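Cahier d'atelier - yawl Zukik, pont et cockpit
Juin, début à 8 h 10

Reprise du chantier là où on l'avait laissé : plat-bord tribord déposé jusqu'au cadène de bas-hauban, lattes numérotées à la craie au dos, rangées sur les tréteaux du fond. Bâbord pas touché.

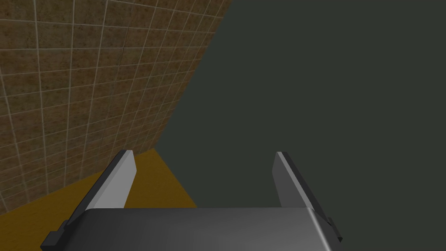
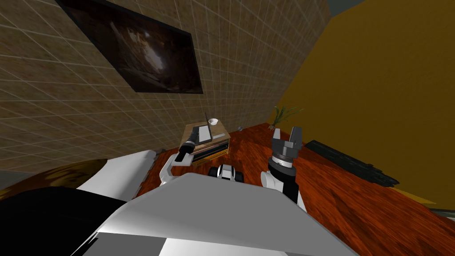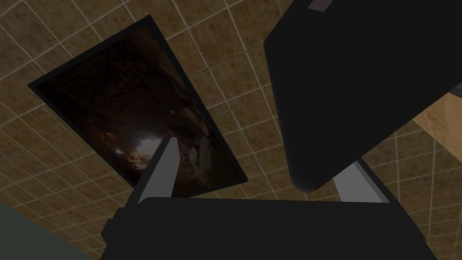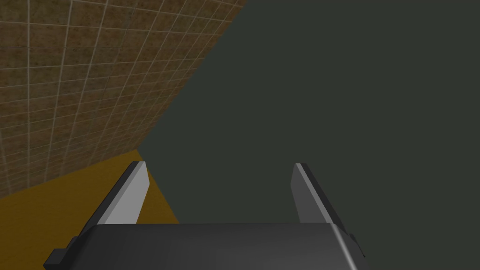 Vues de synthèse, même lieu.

Pont. Les joints entre lattes sont morts sur toute la longueur du rouf. Le vieux mastic s'arrache à la main par endroits, ailleurs il faut le crochet. J'ai passé la matinée dessus et je m'arrête au pied de mât. Deux lattes fendues à remplacer, la troisième en partant du rouf et celle qui borde le panneau avant. Les autres peuvent resservir si on ne ponce pas trop : il reste peu de bois au-dessus des têtes de vis, et plusieurs bouchons ont déjà sauté. Ne pas passer la ponceuse à bande, finir à la cale.

Sous le plat-bord, le barrot 7 est noir sur la face arrière. Sondé au poinçon : ça s'enfonce de quelques millimètres puis ça tient. Le barrot 8 est sain. L'eau est sans doute entrée par la cadène, l'ancienne garniture était toute craquelée. À rouvrir demain quand ce sera plus sec, et décider entre un enture et un barrot neuf. Je penche pour l'enture.

Humidité relevée au même endroit que la dernière fois, intérieur du bordé sous la banquette : 20 %. Encore trop pour coller. On laisse le déshumidificateur tourner la nuit, portes du rouf ouvertes, et on relève à la même heure.

Mastic : reste 459 g dans le pot entamé de chez Jover, pas assez pour le rouf. Commander avant la fin de la semaine, en noir, avec le primaire. La dernière livraison était arrivée sans le primaire, vérifier le bon.

Accastillage. Les deux winchs d'artimon ont été démontés et nettoyés au gasoil. Celui de bâbord a un cliquet usé et un ressort cassé. Fairclough a encore des ressorts de cette série mais pas le cliquet, il faudra le faire tailler. Le winch tribord est remonté, graissé léger, il tourne bien. Attention au sens des cliquets, je les ai montés à l'envers la première fois.

Mât d'artimon : vernis à reprendre sur plus de 100 cm au-dessus de l'étambrai. Le bois a grisé sous l'ancienne gaine mais il est dur. Gratter, décolorer, puis passer les couches minces d'abord. Papier de 1000 seulement pour l'avant-dernière, pas avant.

14 h 30 - Essai de collage sur deux chutes de teck, l'une dégraissée à l'acétone, l'autre poncée sans rien. Serrées ensemble sur l'établi, même colle, même serrage. À casser après-demain.

Voilerie : Oker demande les cotes de la bôme d'artimon et la position exacte du point d'amure. Je les ai prises au ruban, reportées sur la feuille dans le classeur vert. Reste à mesurer la quête une fois le mât en place, donc pas avant la remise à l'eau. Les prévenir.

À faire ensuite :
- rouvrir autour de la cadène et photographier le barrot 7
- finir les joints du rouf jusqu'au panneau avant
- débiter les deux lattes dans le plateau du haut, pas dans celui qui a des gerces
- retrouver la clé du chandelier arrière - elle n'est plus dans la caisse rouge
- réaffûter le crochet

Arrêt à 17 h 45. Bâche remise, coin arrière tribord rattaché avec un bout neuf, l'œillet est arraché.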